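Elldale Residents' Association
Minutes of the general meeting, 24/05/2024

Present: Loretta Halvorsen (chair), Rianne De Haan, Kazuhiro Sugiyama, Lefteris Zervas, Fenna Koster (minutes)

1. Minutes of the last meeting
Approved after Lefteris asked that "shouted" be changed to "remarked." Changed.

2. Parking on Kapoor Street
The city has answered our letter of October. The answer is that our letter has been received. Rianne will write again, in a larger font.

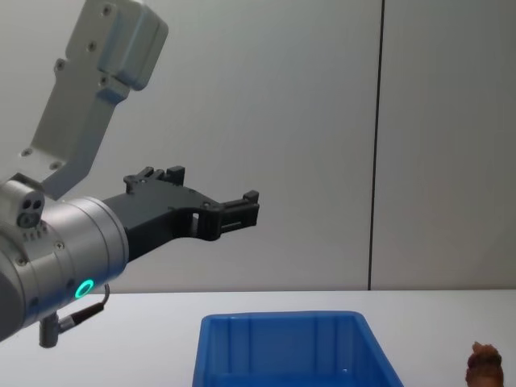
White tabletop with blue plastic bin.

3. Summer street fair
Budget set at 600 dollars, of which 300 goes to the band. Kazuhiro has heard the band and proposed offering them 300 more to play fewer songs. No second.

Loretta reported that Arnville is holding its fair on the same weekend, as it did last year, and that its mayor called this a coincidence, as he did last year. Motion to move our date: failed. Motion to have better pie than Arnville: carried, all in favor. 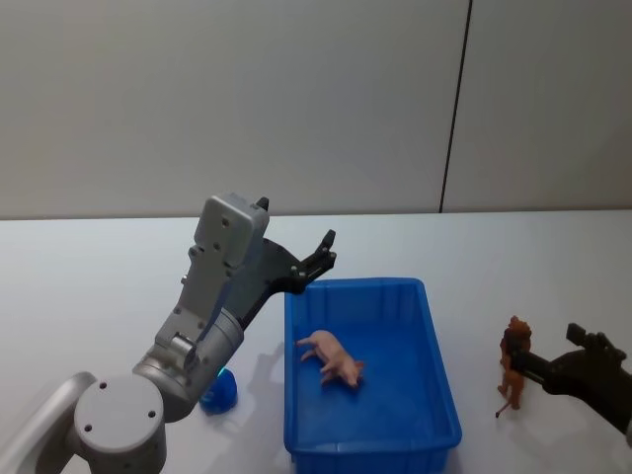

Lefteris will ask the bakery about a group price. He was reminded that tasting is limited to one visit.

4. Newsletter
The spring issue went out to 94 homes. Two replies came in, both about the crossword, where 7 down had no correct answer. Fenna apologizes and maintains that "Oltivov" is a word in some contexts.

Rianne asked whether we need 1000 more envelopes. Kazuhiro said we still have the ones with the old address. Discussion of stickers, lengthy.

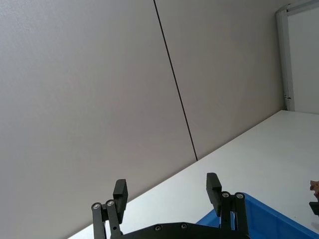
Decision on stickers put off until the next meeting, when Rianne will bring samples.

5. Other business
Lefteris raised the matter of the hedge. Loretta ruled that the hedge was settled. Lefteris asked that his disagreement be noted. Noted.

Meeting closed at 9:40 p.m. Kazuhiro has the key.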